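The Snack Table at Flimton - A Little Gallery

Hi all, Ruby-Lee Paewai here again with another table! If you followed along when I did the bread tins and the sewing drawers, you know how this goes. I stay somewhere, I get far too interested in the stuff people eat off and put away, and then I come home and write it up. The table this time is in the front room of the flat at Flimton where I stayed for 7 nights in November, and it is my favorite kind of table, the kind that gets used all day long and never quite gets back to bare cloth. 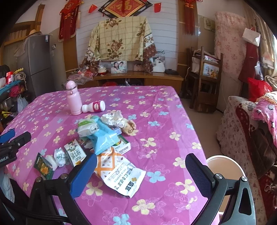
The flowery pink cloth with the snack pile in full bloom. Red "福" on the wall, pink water bottle standing guard at the back.

I have to start with the cloth, because I fell for it the minute I walked in. Pink, with five-petal flowers all over in pale yellow, light blue and white - so cheerful at breakfast! I went looking for one like it at the market in Clostau and came home with two tea towels and a colander, so that went well.

Now the pile. Everybody who came through the flat that week put something on the table. I got into the habit of trying one new thing every evening, with tea, and writing down what I thought on the back of a bus timetable (number 119, if you're ever going out that way, and sit on the left for the river).

The wrapper I kept coming back to is the white and orange one with the lattice pattern and the little brown beans drawn on it. I can't read the Chinese on it, so I just went by the beans, which seemed like a good sign to me. I love packaging that draws you a picture of the food. The cream-colored carton with the big green characters is a drink, and I'd happily put that lettering on a poster. Then there's the small dark green packet with yellow lettering, the silver sachet, the light green pouch on top of the heap, and the yogurt drink, which comes in a bottle so small that I had two in a row and felt fine about it.

Clearing up was my job on Sunday, and I do have a system, learned from my aunt in Potero. Wrappers and tissues go first, all into one bag. Then anything with food still in it gets stood up in a row along the back, bottles at one end and packets at the other, and you can finally see what you've got. Boxes get flattened last. Shake the cloth out the window (check who's underneath), and put the kettle on. The whole thing takes less time than finding the dustpan.

I'd like a word for the wall too. There's a checked cloth with brown roses hanging over the low wooden cabinet, and red knot tassels on either side of the room, and a framed photo of two people together right where you'd look up from your tea. I'm a bare walls person at home and I came back wanting to hang something on every nail. So far I've managed one tassel, in the hallway, slightly crooked.

Next up is the pantry at Hapeta, with 122 jars by the owner's own count. I've already been told I can open any of them except the plums!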